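Unit 6: Planning and Budgeting for Hand-Held Gripper Equipment
Course handout, September term. Instructor: Manikandan Kurian

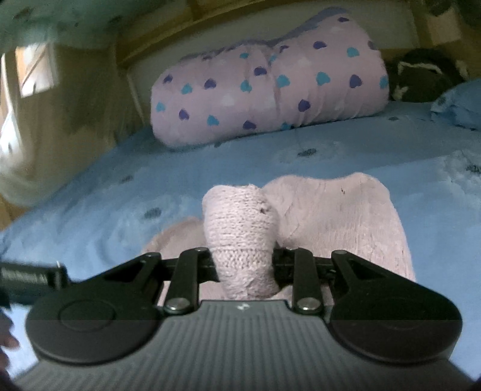 The purchase price of a gripper is the figure most students put down first, and it is seldom the one that causes a budget to fail. For the planning exercise in this unit, each group will prepare a one-page equipment request covering a full term of work in private homes. The request must separate one-time costs from recurring costs and must state who approves each.

6.1 One-time costs
List every item that is bought once and expected to last the project. At a minimum this covers the hand-held units, their cameras and mounts, carrying cases, chargers and a storage drive. The worked budget used in class is the Skoseo project, which planned for 4 units. A request for a single unit will be returned without comment unless it explains what happens to the schedule while that unit is under repair.

6.2 Recurring costs
Finger pads, screws, memory cards and batteries wear out or go missing. In the Skoseo budget, pads were entered at 80 dollars per unit per term and storage at 100 dollars per month. Groups may use these figures as they stand. Insurance for work off campus is a recurring cost and belongs here – it was left out of several requests last year.

6.3 Matching equipment to the objects handled
Before asking for prices, write down what will be picked up. Household work involves soft items such as plush toys, pillows and folded cloth, and also rigid ones such as cups and boxes. Soft items change shape under the fingers, so the opening width on a supplier's data sheet tells only part of the story. Ask each supplier for a trial period and include the return shipping in the request.

6.4 Comparing quotes
Two suppliers are used in the exercise, Illex and Flultia. The Illex quote is lower per unit but does not include spare fingers. The Flultia quote includes one spare set and a longer repair period. Place both on the same basis before comparing them, and show the arithmetic. Any item over 300 dollars requires a second written quote under the course rules.

6.5 Delivery and training
Allow time between delivery and first use. New operators need practice sessions, and the hours are charged to the project at the normal student rate. Enter them as a separate line.

To be handed in
One page, plus both quotes as attachments. Requests are due at the start of the next class. Questions on the form should be brought to the instructor during office hours.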